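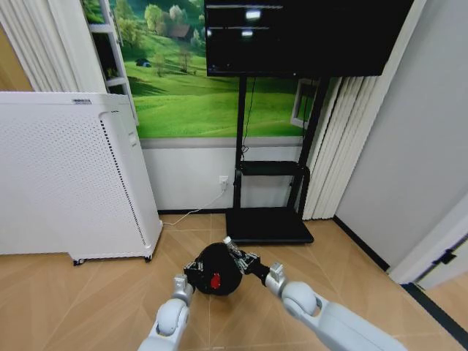
Ticket 2717 – Break room: air purifier, screen stand, general wandering
Last updated: 20th October

Opened by Aishwarya Ramasamy

The big white air purifier has casters, and so does its sense of adventure. Every time someone mops, it gets shoved along until the cable pulls tight against the wall outlet. On two mornings it was off. The rolling stand with the black screen drifts as well, and now blocks part of the mural. I like the mural. It's the only farmhouse I can afford.

Reply, Murali Kandasamy

Is it off at the switch or off at the wall?

Reply, Aishwarya Ramasamy

Wall. Plug hanging half out. Pushed it in, purifier came back on and complained about its filter.

Reply, Murali Kandasamy

Filter was changed in May, so the counter probably never got reset. Hold the reset button until it beeps. As for the plug, the cable runs across the floor and people catch it with their feet. Please park the purifier closer to the outlet.

Reply, Aishwarya Ramasamy

Reset done, one beep, no more complaint. Moved it 20 inches toward the outlet. Cable is now slack enough to trip over in a whole new way – have asked for a clip.

Reply, Balakrishnan Shetty

Clip ordered. Minimum quantity was 300. We are set for clips.

On the stand: I went down and checked the base. I can't find a loose bolt, and it only moves when it's pushed. Suggest we stop pushing it.
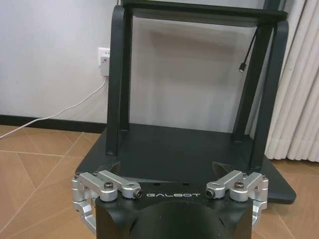 Base of the black stand, floor level.

Reply, Lakshmi Mathew

Can we mark the floor with tape so it goes back to the same spot after mopping?

Reply, Balakrishnan Shetty

Yes. Low-tack only, please. The last tape took the finish with it and that was ticket 237, which is still open.

Status: waiting on clip and tape.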